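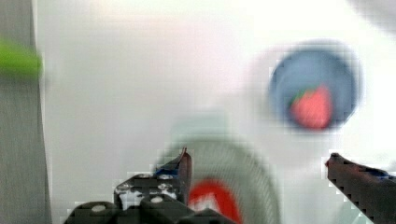
Teaching by hand: a talk with the recording lead at Stovudik

The woman who leads recording at Stovudik asked me to leave her name out, as the work belongs to the whole group. We spoke in August, in the small kitchen next to the lab, and she made tea for both of us.

Her team collects examples for a learning system called Zamton. A person guides the arm through a household task, the cameras record, and the model later studies what was done. The collection now has 783 episodes, all of them with toy food and toy dishes.

"People ask me why toys," she said. "A toy strawberry is the same in the morning and in the evening. A real one I must buy again."

I asked which episodes are the most difficult to make. She thought for a while.

"The ones where the operator is too good. After 20 episodes the hand becomes very smooth, always the same path. Then the model knows only this path. So I ask the operator to come from another side, to be a little slow, to change the order."
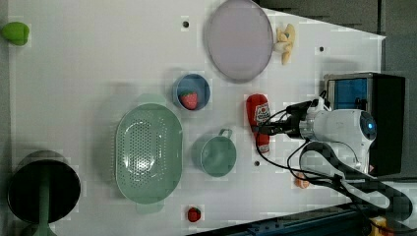 Before each episode the objects are moved, and the new places come from a printed list, so that the operator does not choose them by habit. A shift lasts until 4 p.m. and has two operators, who change every nine episodes. She told me that she took this number from her own tired shoulder.

Not everything is kept. Of the last batch, 174 episodes were accepted, and the others were removed for long pauses or for a missing camera file. Failed grasps are a different matter. "If the operator misses and then corrects, I keep it. The model must also see how a person repairs a mistake."

The first written instructions came from Cherkaoui, the partner firm, and she has rewritten most of them. One sentence said only "place the object naturally." Each operator understood it differently, and she spent almost a week looking at the results.

Next she wants to add drawers and a cloth. The cloth worries her, and she has already asked for a second list.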